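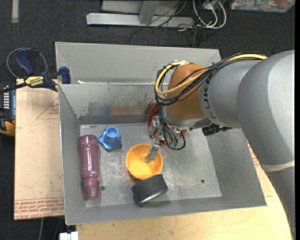 Work with us > Open calls > Robot cell rules: people wanted

Hi, I'm Constanza Saavedra, and I look after the house rules for the robot cells at Verkunier. I'm looking for five people to help me rewrite them, and I'd love it if at least a couple of you had never written a rule in your life!

Some background. Our bin-picking cells run on a rulebook that started as one page taped to a door. It's now 80 pages, and two of the chapters disagree about who is allowed to clear a dropped object while the arm is powered. The night crew follows one chapter and the day crew follows the other. We log every stop (2,787 of them in the last round of work), and when I sat down with Ettore Bianchini to read through the log, far too many had "unclear procedure" typed in the notes.

So we're starting over, chapter by chapter, and we want people who'll be picky about it.

What you'd be doing

You'd spend roughly a month with us, starting in July, mornings only. You'll shadow an operator, read the draft rules out loud next to the cell (yes, out loud – it's the quickest way to find a bad sentence) and mark whatever doesn't match what people do. The chapters up for review are:

- reaching into a bin, and what state the arm has to be in first
- cable routing at the wrist, and how often it gets checked
- clamping bins to the table
- choosing and swapping objects between runs
- handover between shifts

The cable chapter is the one I lose sleep over. Right now it says cables should be "tidy," and I've heard that word defended three different ways in one meeting. I want a rule that two strangers would apply the same way.

Who should write in

Operators, techs, warehouse folks, anyone who has worked near a moving machine and had opinions about the signs on the wall. If you know the published robot safety standards, great, we need one or two of you. If you don't, Kristine Castillo runs a crash course on your first morning and she's very patient. You do need to be 18 or over, able to stand for a couple of hours and comfortable telling me I'm wrong.

It's paid by the hour at our regular technician rate, with lunch. You won't be operating the arm yourself, and you won't be asked to put your hands in a bin until Kristine has signed you off.

How to apply

Send a short note to Milagros Dela Peña at the Verkunier front desk. Skip the cover letter. Tell us about one workplace rule you've ignored and why, plus which weeks you can't make. Please put "Rulebook" in the subject line so it doesn't land with the sales mail.

We'll call everyone back, including the people we can't take this time.

14 shares | 3 comments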